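Stavance Bench Arm Kit - parts tray, arm and slotted table

Item 508, sold by Ranow. Page updated 5/21/19.

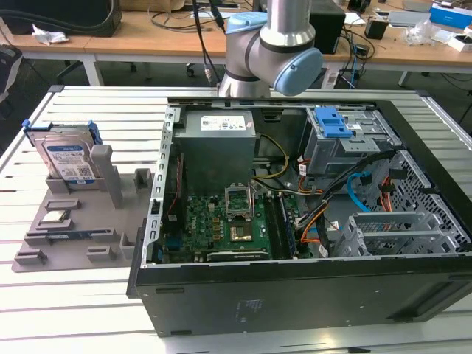 Can it do real work yet?

I get asked this more than anything else, so I'll give you my take - sort of. I'm Divina Dagdag and I look after the bench kits at Ranow. PC repair is the job I like to try them on, because it's fiddly! A hard drive in a carrier with blue tabs is a nice thing for an arm to grab. A memory stick is a meaner one, and a CPU going into an open socket is the part where I still hold my breath. My bet is that swapping drives is close, and cables are a long way off (they flop about, and every PC has them in a different spot).

At home? I wouldn't buy it for the dishes. Laundry, no. Sorting small parts into a tray all afternoon - yes, I'd try that.

What you get

Arm with light blue joint caps
Gray plastic parts tray with raised blocks and pockets
White slotted aluminum table
Dullier grip pads, pack of 5
Power supply and cables

The PC and its parts are not included.

Good to know

Reach is 800 mm. The Hellwig controller is sold separately, and you do need one. Orders ship within 72 hours, except in August when we close for stock count.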